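Visit report: Clornedov appliance test room, Usville
16/07/2018

Room 63 is on the upper floor of the Clernmont building and holds one countertop microwave oven on a white table. Access is by the rear stair. Sandhu supplies the bench power -- 2 circuits, separately metered.
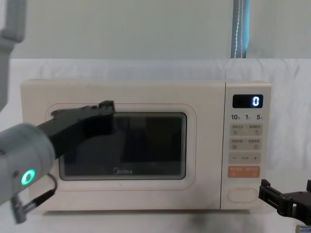
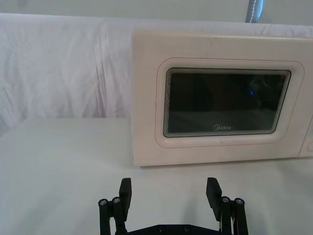
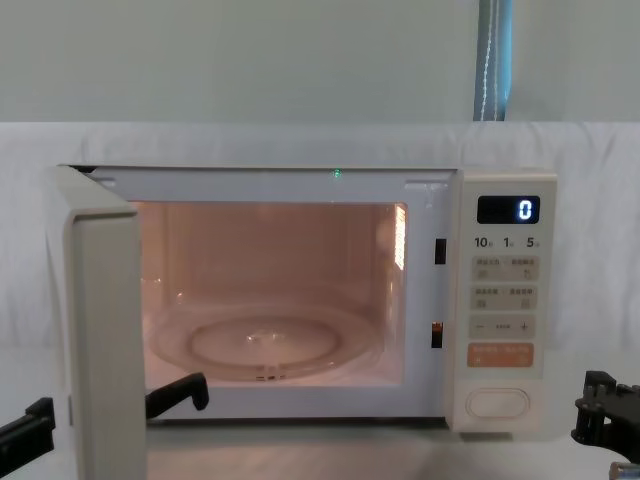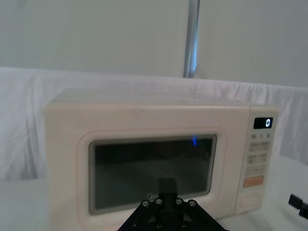

Countertop microwave oven, cream casing; door open in the third picture.

The display read 0. Quick-time labels are 10, 1 and 5, with minus and plus keys lower down. The turntable is clear glass. Mains voltage at the socket was logged at about 219.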